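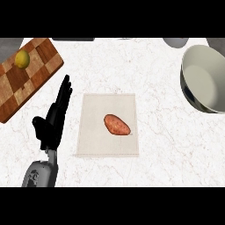
### 3.2 Storage of root crops in the home

Households in Povholm and Bundberg were asked in May how they kept root vegetables after purchase. Of the 300 households that returned the form, most stored potatoes and sweet potatoes together, usually in a closed cupboard near the cooker. Those in Liem more often used an unheated porch or cellar.

Sweet potatoes were the crop most often thrown away uneaten. Respondents gave soft ends and sprouting as the main causes - mould was mentioned less often than we had expected. In 29 households the crop was kept in the refrigerator, against the advice printed in the Ruvby leaflet.

Figure 2 gives the share discarded in each town by place of storage.

**Figure 2.** Share of sweet potatoes discarded, by town and place of storage. Homes without a separate kitchen are left out.

The difference between towns narrowed once household size was taken into account. We return to this point in Section 4, together with the 35 forms that arrived after the closing date.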